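Shared tables: a reminder from the Hollis building

Since the second-floor workroom reopened in February we have had a steady stream of notes about the state of the tables at the end of the day. Most of them concern drinks. Bottles and mugs get put down beside somebody's papers, the person goes off to a meeting, and the next group has to work out what belongs to whom before they can start.

From now on, anything left on a work surface after 6 p.m. will be moved to the grey tub beside the sink. The tub is emptied every Friday. Bottles go to recycling and mugs go through the dishwasher and back to the kitchen cupboard — including your favourite one, if it doesn't have a name on it. 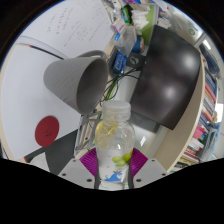
A bottle with a grape label and a grey mug on its side, with handwritten notes behind.

Handwritten sheets will not be thrown out. They go in the tray marked Zorkard, whichever project they come from, and stay there for 38 days. Please put your initials and a date in the corner so they can be returned. Pens can go back in any of the desk cups.

Plastic bottles should be emptied before they go in the bin. Caps can stay on.

We have also ordered 800 adhesive name labels for mugs and drink bottles. They are dishwasher safe and free to anyone working in the building. Pick them up from Valentina Ojeda at the front desk, mornings only until the end of the month.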